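J'ai passé ma matinée à regarder un bras mécanique ranger de la vaisselle

Il existe des gens qui, pour un mardi de congé, choisissent la mer. Moi, j'ai choisi la journée portes ouvertes de Clenis, atelier de robotique installé au fond d'une zone artisanale, entre un grossiste en carrelage et un contrôle technique. Le GPS m'a d'abord déposé chez le carreleur, qui avait l'air habitué.

L'invitation venait de Neusa Rezende, avec qui j'ai partagé un bureau et une bouilloire pendant 3 ans avant qu'elle ne parte faire des choses sérieuses. Elle m'avait promis « une démonstration de manipulation d'objets du quotidien ». J'ai compris robot, j'ai compris avenir, j'ai mis une chemise. Sur place, on m'a collé un badge à mon prénom (mal orthographié, je l'ai gardé) et donné un café dans un gobelet en carton. Nous étions 35 inscrits, répartis en deux groupes, et j'ai fini dans le second, celui qui attend.

Pendant l'attente, on nous a montré une vidéo. Elle durait longtemps. Il y était question d'Ukon, le logiciel maison qui fait tourner les bras, et d'une flèche bleue qui allait de « perception » à « action » en passant par un nuage. Un monsieur devant moi a pris la flèche en photo. J'ignore ce qu'il en fera, mais je lui souhaite une belle carrière.

Puis on nous a fait entrer dans la salle de démonstration, et j'ai enfin vu ce que voyait la machine, puisque l'image de la caméra du poignet était projetée sur un grand écran pour que tout le monde en profite.

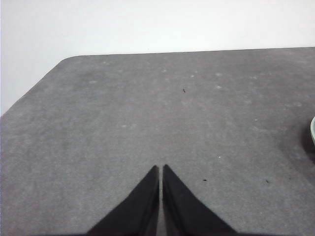
Je m'attendais à de la vitesse. C'est la faute du cinéma, et un peu celle des vidéos de promotion, où l'on accélère tout sauf la musique. Un bras de démonstration, chez Clenis en tout cas, travaille au rythme d'un retraité qui gare sa caravane. Il avance, il s'arrête, il réfléchit (on me dit qu'il ne réfléchit pas, qu'il calcule, la nuance m'a été expliquée deux fois), il repart. Sur l'écran, on avait donc deux doigts noirs en gros plan, une grande étendue de gris, et tout à droite un petit bout de vert menthe qui dépassait à peine. J'ai fixé ce bout de vert avec une intensité que je ne réserve d'habitude qu'aux tableaux d'affichage de gare. Ma voisine s'est mise à chuchoter « à droite, à droite », comme au guignol. Le robot n'écoutait pas. Il paraît que la version qui écoute est prévue plus tard.

Anel Matlala, qui menait la démonstration, a une qualité rare chez les ingénieurs en public : il laisse des silences. Il posait sa main sur le bouton d'arrêt, regardait l'écran avec nous et attendait qu'on se pose les questions tout seuls. De temps en temps il lâchait une phrase. « La vaisselle, c'est méchant. » Puis plus rien pendant une bonne minute. J'ai noté cette phrase dans mon carnet et je l'ai répétée le soir même devant mon évier, où elle n'a rien perdu de sa force.

Il a quand même fini par développer. Une boîte en carton a des faces, des arêtes, une bonne volonté générale. Un bol n'a qu'un bord, qui tourne, et des parois qui brillent. Il faut décider par où le prendre, à quelle hauteur, et avec quelle ouverture des doigts. Serrer trop, ça glisse vers le haut. Serrer trop peu, ça glisse vers le bas. J'ai demandé si on pouvait prévoir un robot pour tenir le robot, et Anel m'a regardé avec une grande douceur, comme on regarde quelqu'un qui porte une chemise un mardi de congé.

Le logiciel, lui, a été entraîné sur des enregistrements. Des humains guident le bras, refont le même geste, encore et encore, et la machine en tire ses conclusions. Chez Clenis, la campagne de février a produit jusqu'à 1 000 essais pour la seule famille des bols et des assiettes. J'ai fait remarquer que mon fils avait dû voir le geste à peu près autant de fois sans que rien ne se déclenche. C'est la seule de mes blagues qui ait marché de toute la matinée, et elle a marché uniquement auprès des parents.

Il y a eu une pause. On y servait des biscuits secs d'un côté et, de l'autre, un représentant de Hivell, la société qui finance une partie du projet et qui tenait à ce qu'on le sache. Il m'a parlé de cuisines collectives, de tri, de gestes répétitifs, de poignets abîmés. Je dois reconnaître que sur les poignets il m'a eu. J'ai fait la plonge deux étés dans une brasserie, et je me souviens encore de la pile du dimanche soir. Si une machine veut cette pile, je la lui laisse, avec le tablier et la radio qui ne captait qu'une station.

Il a ensuite prononcé le mot « écosystème » et j'ai repris un biscuit.

Au retour, on est passé aux choses délicates, à savoir deux récipients qui se chevauchent. Dans la hiérarchie des difficultés, c'est apparemment plusieurs étages au-dessus de l'objet seul. Où finit l'un, où commence l'autre, lequel prendre d'abord : tout ce que je règle chez moi en tirant sur ce qui dépasse, avec des résultats variables. Le bol bleu mordait sur le plat vert, les doigts étaient juste devant la jonction, et plus personne ne touchait à son café.
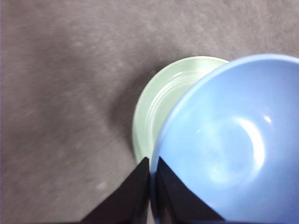
Est-ce qu'un robot pareil pourrait débarrasser ma table, chez moi, maintenant ?

Pas pour l'instant : le système de Clenis est un outil de laboratoire, réglé pour une table et une série d'objets qu'il connaît, et il lui faut quelqu'un à côté pour le surveiller.

C'est la réponse d'Anel, que je résume, et elle a jeté un léger froid chez ceux qui étaient venus avec un carnet de chèques. Moi, elle m'a plutôt mis à l'aise. J'ai visité assez de salons où l'on vous promet la maison automatique pour la rentrée. Entendre quelqu'un dire « pas encore » devant un public, un micro à la main et son financeur à deux mètres, ça m'a fait l'effet d'un verre d'eau fraîche.

La question suivante portait sur le prix. Il n'y a pas de prix. Celle d'après portait sur le bruit. J'avais peu d'avis sur le bruit avant d'y aller, j'en ai maintenant un très précis : un petit gémissement de moteur à chaque correction, assez proche de celui que je produis en me levant du canapé. On s'y attache. Au bout d'une heure, la salle entière penchait la tête en même temps que le bras.

On nous a aussi parlé de Mahlangu, le prochain chantier, à propos duquel je n'ai retenu que deux choses : il y aura un deuxième bras, et les deux devront s'entendre. Neusa, qui travaille dessus, m'a glissé que c'était le point dur. Je lui ai rappelé notre bouilloire commune et la question du détartrage, jamais tranchée. Elle m'a répondu que c'était exactement ça, en plus cher.

Avant de partir, les volontaires pouvaient guider le bras eux-mêmes. J'ai levé la main trop vite. Pour ceux que ça tente : on tient une poignée, on bouge lentement, et on découvre qu'on ne sait absolument pas comment on attrape un bol. Je le fais tous les matins depuis des décennies, et là, devant tout un public et un écran géant, j'ai approché, reculé, tourné le poignet dans un sens, puis dans l'autre, puis dans un troisième que je ne soupçonnais pas. Anel m'a dit que même les mauvais essais servaient à quelque chose. J'ai demandé si le mien serait conservé. Il a laissé un de ses silences.

Côté pratique, si Clenis remet ça : on se gare derrière, pas devant le contrôle technique (ils sortent, et ils sont moins patients que le carreleur). La salle est chauffée avec conviction, prévoyez des couches. Les groupes du matin posent moins de questions sur l'emploi et davantage sur les capteurs, à vous de voir ce que vous préférez. Et mangez avant, les biscuits partent vite, j'en suis en partie responsable.

Je suis rentré vers 14 heures. L'évier m'attendait, plein de la veille.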